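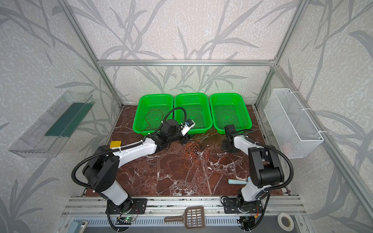 May 3, 2020

Notebook, wallpaper paste trials, batch 4. Corinne asked for all the numbers in one place before we order more starch, so I am writing up the whole weekend.

Question for this batch: can we cut the cellulose paste with wheat starch and still slide a strip into position for a few minutes after hanging? The straight cellulose slides well but lets go at the seams on the heavier papers. Straight starch holds the seams and grabs too soon.

Mix A: 200 g wheat starch, cooked in water, cooled overnight, strained twice. Half went in with an equal volume of cellulose paste.
Mix B: same starch, one part to three of cellulose.
Control: cellulose only, from the Okafor tub opened last week.

Papers: the Dumum uncoated, and the Plilness, which is thicker and has a slight tooth on the back. Test boards were primed and sanded. Strips were pasted, booked for five minutes, then hung with a half-inch overlap and double cut.

Mix A on Dumum. Slid for less than two minutes. Seam flat next morning. One small bubble near the bottom, probably my brushing. Some paste got on the face and dried shiny. It did not wipe off with a damp sponge, so that board is out for anything to do with finish.

Mix A on Plilness. Too stiff to move once down. Strip ended up slightly crooked and I left it. Seam very tight.

Mix B on Dumum. Good slide, seam flat, nothing to report.

Mix B on Plilness. Good slide. Seam opened a hair at the top corner overnight, closed again with the roller and a bit of paste. Watching this one.

Control. Same as batch 3. Plilness seam lifted along most of the length.

Pull test on the seams with the spring scale, in grams at first lift, Plilness only:
Control 400
Mix B 500
Mix A 1,043, and the paper tore before the seam did, so read that as a minimum.

The scale was reading a little high when I checked it against the brass weight. I did not correct for it.

Priya thinks the overnight opening on Mix B is from short booking time and wants to try ten minutes. Agreed. She also wants one part to two, between A and B. I will cook the starch Monday.

The Gotville job is still waiting on us. They have old plaster with lime wash under it, so none of this carries over until we do boards with the same build-up. Need to ask them for a scrap of the plaster.

To do:
Strain starch through the finer cloth, there were lumps again.
Label the jars with the cook date.
Recheck the Plilness corner on Mix B.
Buy blades.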